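Informe de avance: edición anotada de tres diálogos de tema rústico
Proyecto Allar
23 de octubre de 2022

Hola a todos en la Fundación Puston:

Os debía este informe desde antes del verano, así que voy a intentar que al menos se lea bien. Empiezo por lo bueno: la transcripción del primer diálogo está terminada y cotejada con los dos testimonios de Tinau, el manuscrito y el impreso tardío (que es bastante peor de lo que prometía el catálogo, pero trae una dedicatoria preciosa que no conocía). Son 680 notas de variantes, muchas de ellas pura ortografía, y ya estoy podando.
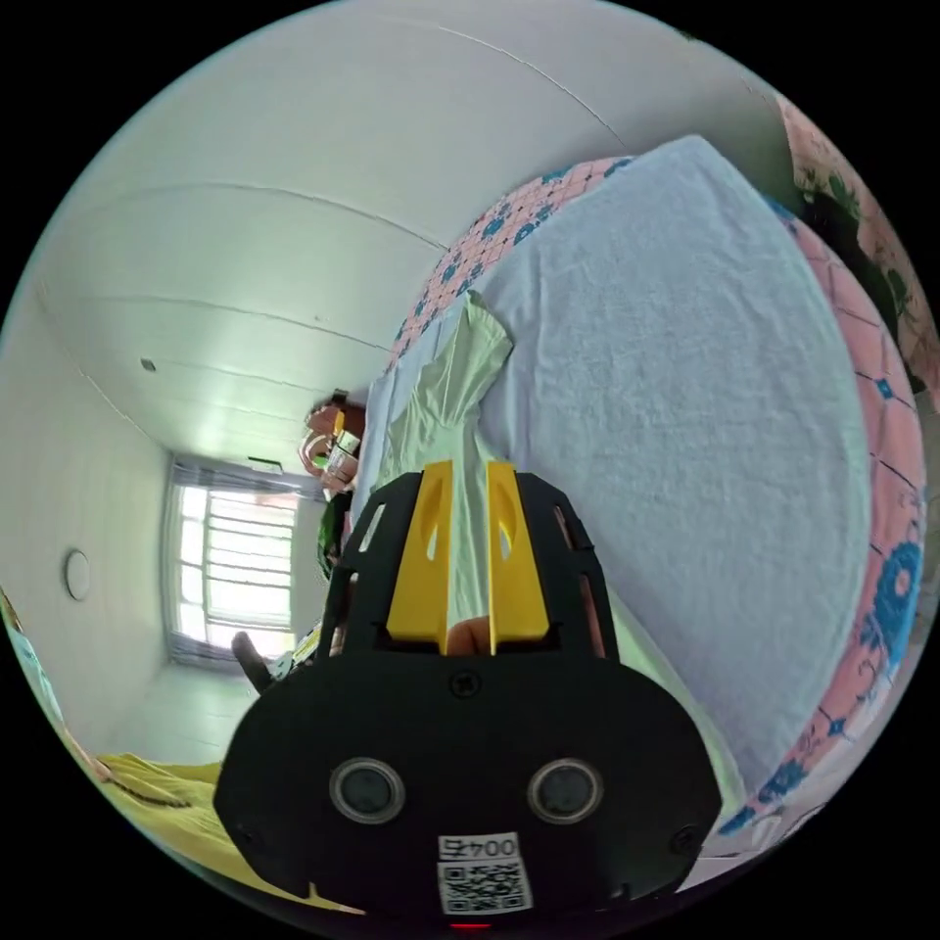 La introducción va más lenta. En abril os dije que leería el diálogo como una imitación escolar de las Geórgicas, y lo he tenido que rehacer casi entero: el autor cita a Virgilio, sí, pero discute con Columela todo el rato, a veces copiándole frases sin nombrarlo. ¡Hay un pasaje sobre las abejas que es un plagio con todas las letras! Me ha llevado semanas localizar de qué edición de Columela copiaba, y todavía dudo entre dos.

Lo que queda por hacer hasta el cierre:

1. Traducir el segundo diálogo, del que tengo 20 folios en borrador y 7 sin tocar.
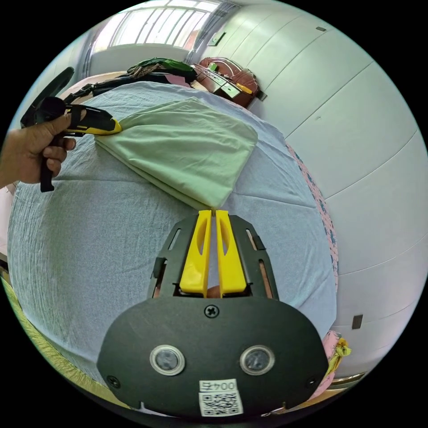
2. Volver a Urio para ver el tercer diálogo en el original. La reproducción que me mandaron tiene los márgenes comidos por la encuadernación, y justo en los márgenes están las glosas que me interesan.

3. Decidir qué hacemos con los nombres de plantas. Yo los dejaría en latín en el texto y con glosario al final, pero admito otras ideas.

En cuanto al dinero, voy bien. Lo del viaje sigue casi intacto y he gastado algo más de lo previsto en reproducciones, porque Tinau cobra por página y no por volumen (cosa que descubrí con la factura en la mano).

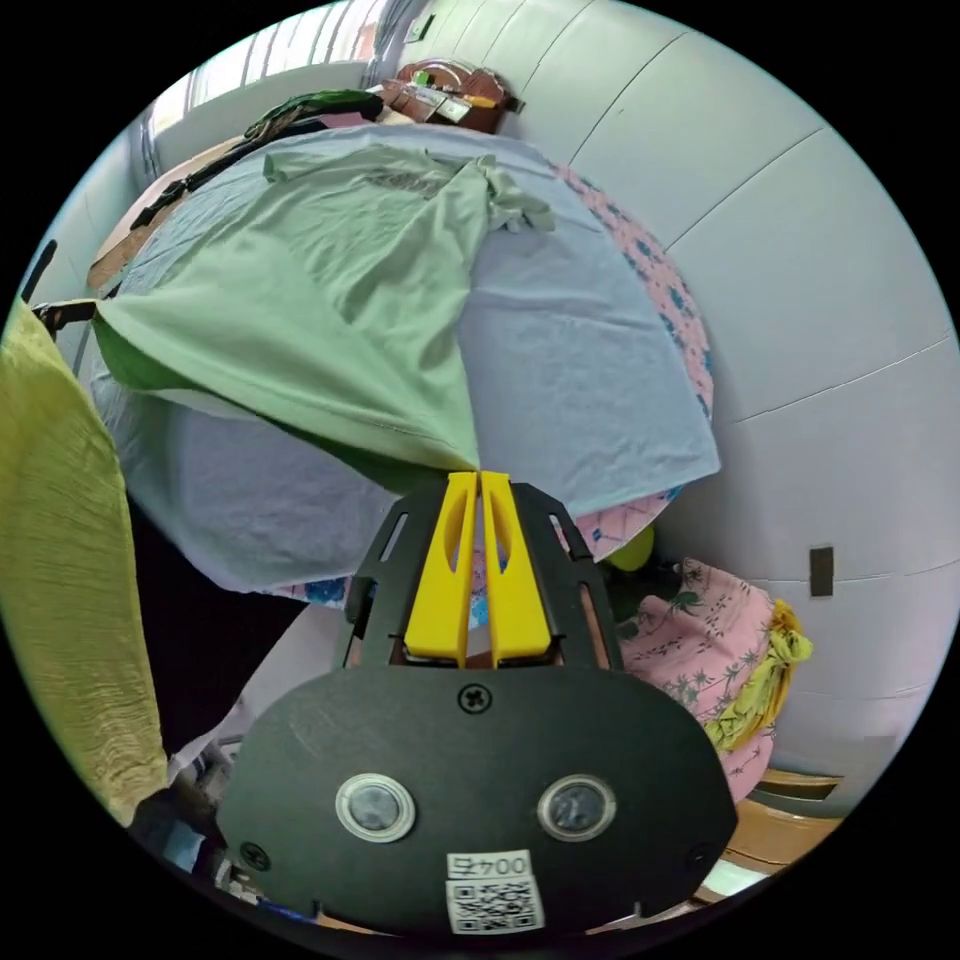
¿Se mantiene la fecha de entrega?

Para los dos primeros diálogos, la mantengo. El tercero depende de que Urio me dé sala este invierno; si no me la da, propongo publicarlo aparte, como apéndice en línea.

También quería comentaros lo del aparato crítico. Me pedisteis que fuera ligero, pensando en lectores de fuera de la filología, y estoy de acuerdo, aunque con las abejas me voy a permitir una nota larga.
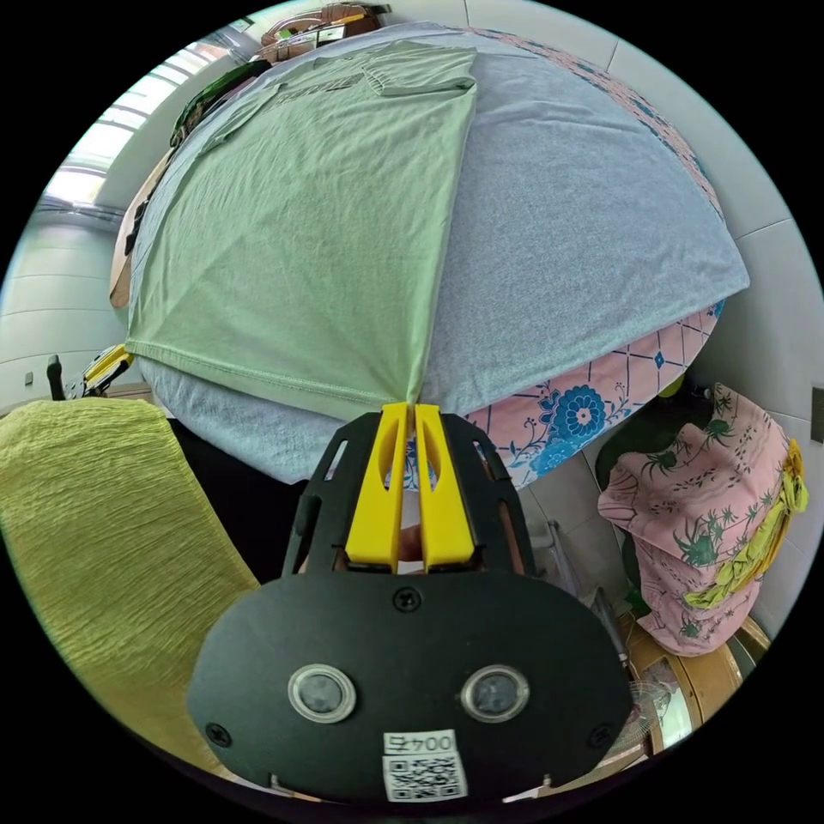

Esa nota la tengo ya redactada y os la adjunto con la muestra de la traducción. Miradla sin piedad, sobre todo el tono: el personaje del viejo labrador me sale a ratos demasiado solemne, y en latín es bastante guasón. Si preferís comentarla por teléfono, por las mañanas suelo estar en casa.

Un abrazo y gracias por la paciencia.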